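Thirty Days Is Too Short for Lost Property

Eustaquio Arellano
Published 04/01/2025

Most public bodies that handle lost property keep it for 30 days and then dispose of it. The period is printed on the claim form, repeated on the website, and rarely explained. It is the position of this writer that the period should be 90 days for ordinary goods, and that the cost of the change is smaller than administrators suppose.

The 30-day rule assumes that an owner notices a loss promptly and knows where it occurred. Many do neither. A winter scarf left on a bus in March may not be missed until the weather turns again. A traveler who changes lines twice in one evening may have to write to three operators, each with its own form and its own opening hours. By the time the third reply arrives, the item has often gone to auction or to the shredder.

The Chávez terminal offers a useful comparison. Its office moved to a 90-day period in September and recorded 335 claims before the end of the year. Of these, 22 were for goods that would already have been disposed of under the former rule. That is a modest share. It includes, however, a hearing aid, a set of house keys and a box of family letters, and the value of such things to their owners is poorly measured by a sale price.

The usual objection is space. Storage is limited, and staff cannot be asked to search through unsorted shelves for a single glove. The objection has merit where goods are kept in the order they came in. It has much less where they are sorted by kind on the day of receipt – textiles together, cases together, small items in divided trays – and where anything perishable or soiled is removed at once. The office at Julon adopted sorting of this kind without adding a room or a member of staff.

A second objection is that a longer period only delays the inevitable. Most umbrellas are never claimed, and no rule will alter that. The answer is to treat different goods differently. Umbrellas may reasonably go after 30 days. Spectacles, medical aids, documents and anything bearing a name should not.

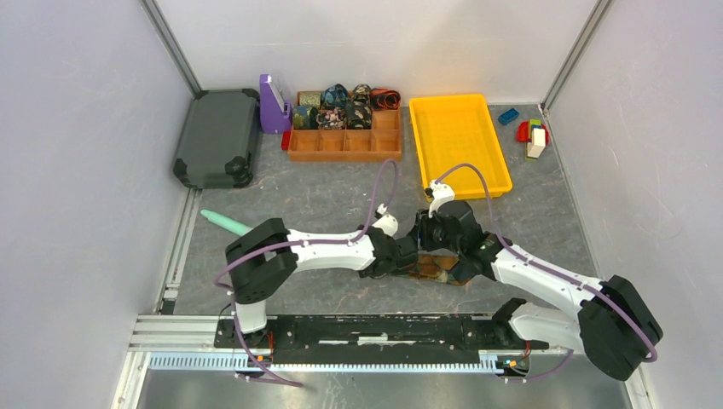

Operators should also be required to publish the date on which each class of goods will be released. An owner who knows the date can act on it, and an operator who has published it can dispose of goods without dispute. The Imari district is due to review its bylaws this year, and the retention period should be the first clause it takes up.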